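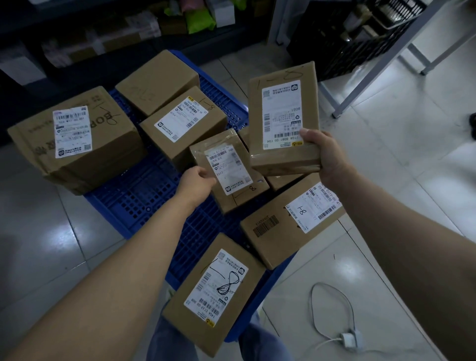

Ashwin Fernandes

The Chapel at Utness: Project Report

1. Why I chose this subject

For the local heritage module each student had to study one religious building and write how it is used today. I chose the chapel at Utness, which stands on a low hill between the village and the harbor. It is small and not famous, and the library has only one booklet on it. The booklet says the chapel was built over the grave of a hermit who came from Drodach by boat. I could not find the source of this story.

2. Work done

I visited the chapel 3 times. On the first visit I measured the nave with a tape and made a floor plan. The nave is 41 feet long and 7 paces wide — I did not have a helper that day to hold the other end, so the width is only in paces. On the other two visits I read the gravestones and copied the names which are still readable. I also spoke with Mrs. Jalali, who keeps the key and is 82 years old. She remembers when the pilgrims walked from Drodach every March and slept on straw in the north aisle.

3. Results

The oldest part is the east wall. Its stones are larger and darker than the others, and the mortar is different. The windows on the south side are later, and one of them was made wider at some time. The walk from Drodach stopped when the road bridge was closed, but a few families still come by car and leave candles at the grave slab.

4. Problems

The parish register was at the binder during my project, so I could not check the dates of the burials. My drawing of the roof is made from the ground and should not be used for measuring. I would like to return when the register is back, and also to walk the old path myself as far as the ford.

Submitted Feb 16, 2018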